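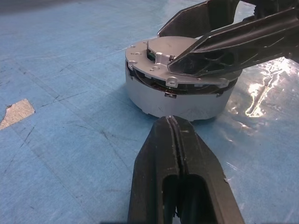
Okay, thread time. I spent most of May trying to get better sleep in an apartment over a bakery, and I have opinions now.

First, the bakery. I love the bakery! They're on the ground floor on Skinner, they start mixing a little after 3 a.m., and the big mixer makes a hum I can feel in my pillow. Great rye bread though.

Step one was earplugs. I went through a tub of 80 foam ones and learned that my left ear is a different size from my right ear (41 years on this earth and I had no idea). The left one always ended up on the floor by morning.

Step two, a box fan. This helped a lot! Except I left it on high pointed right at my face and woke up with eyes like raisins. Point it at the wall, people.

Step three, somebody in my replies last month said to move the bed. I rolled my eyes, then I tried it. Headboard off the shared wall, rug underneath, felt pads on the feet. The hum dropped so much I got up to check if they were closed.

They were not closed. I bought a cinnamon roll at 5 in the morning in my slippers.

A few of you asked about the rug. It's from the Skarley outlet out past Atlow, the thick wool kind, and it shed like a golden retriever for two weeks. I vacuumed it every day and filled the canister every day. It's calmed down now, mostly.

Things I tried that did nothing for me: lavender spray, warm milk (gross, sorry), one of those rain apps. The rain app has a bird in it. Same bird, every few minutes. Once you hear the bird you are just lying there waiting for the bird.

Things that did more than I expected: no phone after 10, a darker curtain, and going to bed at the same time even on nights I don't work. I hate that last one. I'm a night owl and it feels like being grounded.

I kept a little notebook too. Over 14 nights I went from waking up four or five times to once, sometimes twice. Most of that was the bed move and the fan, I think, but I changed a bunch of stuff at the same time so who knows.

Somebody's going to say "just move." I looked! The place on Comeder had no bakery and also no closet – not one – and cost more than what I pay now. I'm staying put with my bread.

If you've got a fan you love that doesn't rattle on low, drop it below. Mine has started clicking and I can tell it's about to become the new bird.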